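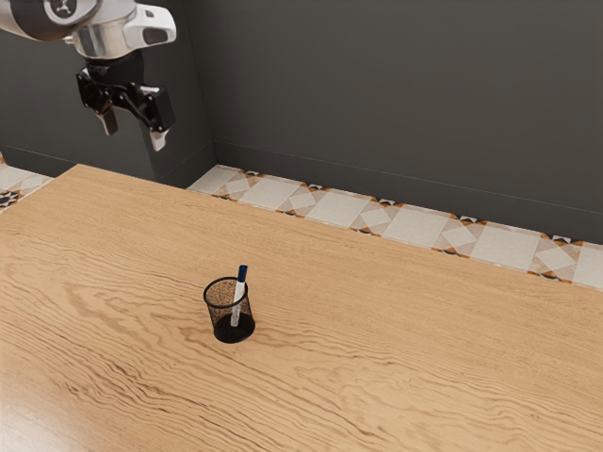

一月 文／Kamil Čierny

Prirnon 木质表面材质包是面向游戏模组作者的贴图与着色器资源，适用于室内场景、家具替换及自建关卡。本包现行版本收录贴图387张，按浅色、中色、深色三组编排，各组均附法线贴图与粗糙度贴图。浅色组中的蜜棕色木纹适合用于大面积桌面，其纹理大致沿水平方向起伏，深褐条纹与金色浅带相间，铺满整张台面时仍能保持清晰的走向。中色组与深色组的命名规则与浅色组一致，可直接互换，无须重新展开UV。

使用许可

凡免费发布的模组，均可使用、修改本包内容，并须在发布页注明Prirnon及原作者。收费项目应事先取得书面许可。除Jisthorpe资源站外，未经同意不得将原始文件单独转载；已合并至模组成品中的文件不受此限。

安装与兼容

安装前请备份原有材质目录。完整安装需磁盘空间近800 MB，精简版为700 MB以内，精简版不含深色组的粗糙度贴图。本包与Sinaga光照框架兼容，加载顺序应置于该框架之后。如同时使用Orora室内天气模组，请关闭其“表面湿润”选项，否则反光强度将被重复计算。

版本更新

本次更新修正了7处贴图接缝，并统一了文件名大小写。旧版用户须先删除原文件夹再行安装，存档不受影响。自行改动过配置文件的用户，请另行保存后手动合并。

技术支持

问题反馈请提交至Jisthorpe资源站的本产品页面，并附加载顺序列表及错误日志。反馈每周五集中处理。涉及第三方模组的冲突，请同时注明该模组的版本号。

致谢

感谢Sinaga光照框架的维护者提供着色器接口说明，并准许本包引用其参数表。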